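Pool losing water overnight — Drummond job, log
December — logged by Hefin Sayce 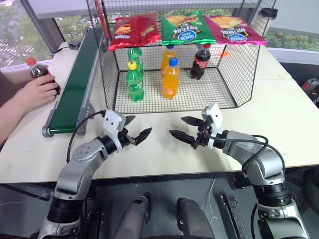
Wire mesh basket on the bench.

08.20 Customer reports the level dropping 16 mm a night with the pump off. Liner is two seasons old. Asked for a bucket test on the top step.

11.45 Bucket lost 2 mm, pool lost the usual 16. So it is a leak and not evaporation.

13.10 Senga Forsyth on site. Level has settled just under the skimmer mouth — walls and floor ruled out for now. Dye at the return fittings, no movement. Dye at the skimmer faceplate pulled in at the lower left corner.

14.30 Faceplate off. Gasket flattened and two screws short of tight. Liner behind it is sound, no patch needed. New Fasberg gasket pair fitted, all screws replaced.

15.15 Refill started, 2,550 litres on the meter. Customer to mark the level with tape at dusk and ring in the morning.

Status: waiting on customer. If it still drops, pressure test the skimmer line next — Itsuki Ikeda has the plugs.

Brura Pools service desk | Contact us | © Brura | Back to top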